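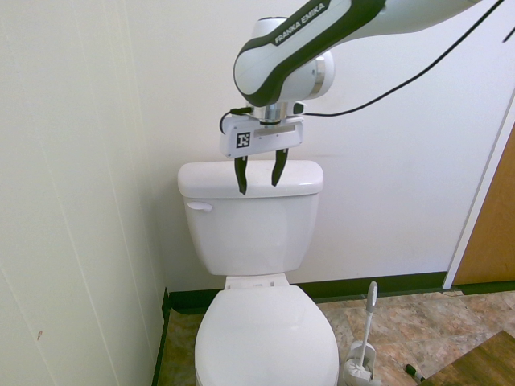 White toilet against an off-white wall

Bowen Film Nights: common questions

When do films start?
Tuesday at 7 pm. Doors open half an hour earlier.

What is showing in December?
Flarodard, a slow crime drama that runs 115 minutes. It is subtitled and rated M.

Do I need to see Madberg first?
No. It has the same director but a separate story.
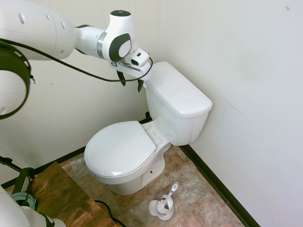 One regular wrote that Madberg is worth seeing first anyway, as the endings rhyme and the second one lands harder.

How much are tickets?
$13 at the door. Cards are fine.

Can I bring food?
Yes, but no hot meals in the theatre.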